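Who signs for the peach?

The draft good practice guide for two-armed handling cells runs to 43 pages, and I have now read all of them twice, which I suspect puts me ahead of some of the people who endorsed it. It's tidy. It has a glossary. It tells you how to label an emergency stop and how often to check that the label is still there. What it doesn't do is tell anybody what a good job looks like.

I've spent long enough around packing lines to be wary of a rule that can be met entirely on paper. Section six says a cell should be "validated on representative items." Representative of what? A cardboard box is an item. So is a ripe peach. A supplier who picks the boxes will pass with flying colours and be in full compliance, and the shop in Stostport that buys the machine will find out about fruit on its own dime.

The trade has a habit of testing the arm and forgetting the bag. Bags are the hard part. A rigid tray stays where you put it, but a soft bag changes shape every time something brushes it, and one arm often has to mind the opening while the other goes after the fruit. The guide gives payload two pages. Soft packaging gets one line, in an appendix, beside the advice on cable ties.

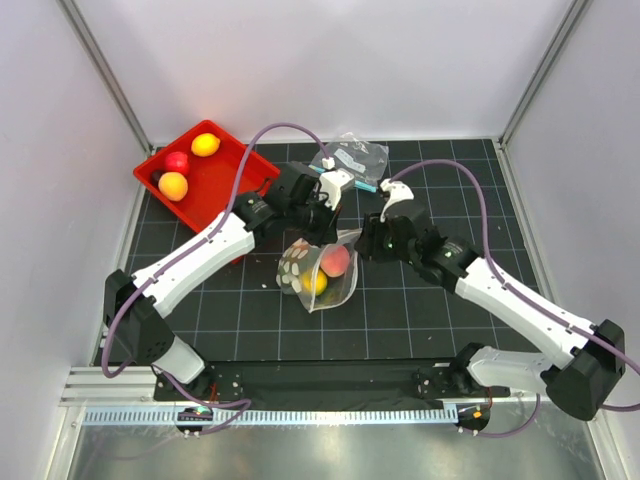 Noel Manalo thinks I'm asking for the wrong thing. His view is that a guide that names peaches today will have to name mangoes tomorrow, and that by the time everyone agrees on a fruit list the machines will have moved on. Keep the document general, he wrote to me, and let buyer and seller sort out the rest in the contract.

I take the point about lists. I don't take the point about contracts. A big buyer like Cabrera can afford to argue over acceptance tests for a month. A small grocer gets a brochure and a demonstration video, and the video says 4,000 cycles without a fault. Nothing in the draft requires the seller to say what counted as a fault. Was a bruised plum a fault? Was a torn bag? If someone reached in and straightened the mesh between runs, did the clock keep going?

That last one bothers me most. Resetting by hand is normal in development and there's no shame in it. But a figure that leaves out the resets is no use to a buyer, and the guide could fix it with a single sentence: report every time a person touched the work. Zistura already does this in its own test sheets. I don't love everything Zistura does, but their numbers come with a column for human help, and the column isn't empty.

I'd also want the starting layout written down. Fruit lined up neatly on a flat surface is one test. Fruit bunched at one end of a tray, with one piece half hidden behind another, is a different one. Both can be called "picking from a tray" under the present wording, and I'd bet my lunch on which of the two gets filmed.

Then there's inspection afterward. The draft says handled goods should show "no visible damage" at the end of the cycle. Anyone who has bought peaches knows a bruise takes its time. Bomemo proposed a second look 20 hours later when the comments opened in January, and the reply was that this would be a burden on suppliers. It would be. Throwing out fruit is a burden too, only it lands on somebody else's books.

I'm told the final text will be lighter than the draft. I'd settle for the same weight, with fewer pages on labels and one honest page on bags.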